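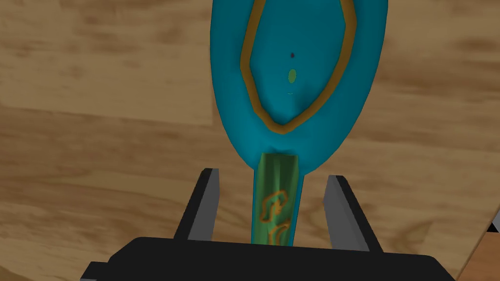 How to Season and Care for Wooden Spoons

Wooden spoons last for years if the grain is kept sealed. Most of the ones that split or go fuzzy were washed too hot, put away damp, or never oiled. The method below works for spoons, spatulas, salad servers and small cutting boards.

What you need

Food-grade mineral oil, or a blend of mineral oil and beeswax
Fine sandpaper, 220 and 400 grit
Two clean cotton rags
A wire rack
Dish soap and a soft brush

Do not use olive oil or sunflower oil. They stay soft in the wood and start to smell after a few weeks. Walnut oil does harden, but keep it out of any kitchen where someone has a nut allergy.

Step 1. Wash and dry

Wash each spoon in warm water with a little soap and scrub along the grain. Rinse and stand the spoons on the rack overnight. A spoon can feel dry on the surface and still hold water in the neck, where the handle meets the bowl.

Step 2. Raise the grain and sand

Wipe the spoon with a wet rag and let it dry again. The loose fibers will stand up and the wood will feel rough. Sand with 220 grit, then with 400, always along the grain. Fold the paper into a narrow strip for the inside of the bowl. If you want a very smooth finish, go on to 2000 grit wet-and-dry paper, used dry. Most people stop at 400.

Brush off the dust with a dry rag. Dust left in the bowl turns to paste when the oil goes on.

Step 3. Oil

Warm the bottle of oil by standing it in a bowl of hot tap water. Rub a generous coat over the whole spoon, including the end of the handle, which soaks up more than the rest. Leave it for six hours and wipe off what is left. Put on a second coat and leave it overnight.

New beech usually takes two coats. Olive wood takes one. Old, pale spoons may want three or four - stop when the oil sits on the surface.

Step 4. Finish with wax

This step is optional. Rub in a thin layer of the beeswax blend, wait an hour, and buff with a clean rag. The wax wears off the bowl first and can be redone at any time.

Spread used rags flat to dry before you throw them out, especially if you used walnut oil.

Everyday care

Never leave a wooden spoon standing in a pot or a sink of water. Keep it out of the dishwasher. For onion or garlic smells, rub the bowl with coarse salt and half a lemon, rinse and dry.

Oil again when water no longer beads on the surface. With daily use, that comes every 6 or 7 weeks.

If a spoon has a crack that runs into the bowl, stop cooking with it. A crack near the end of the handle can be cut off and sanded round.

Written by Chantal Thibodeau. Updated February 2019.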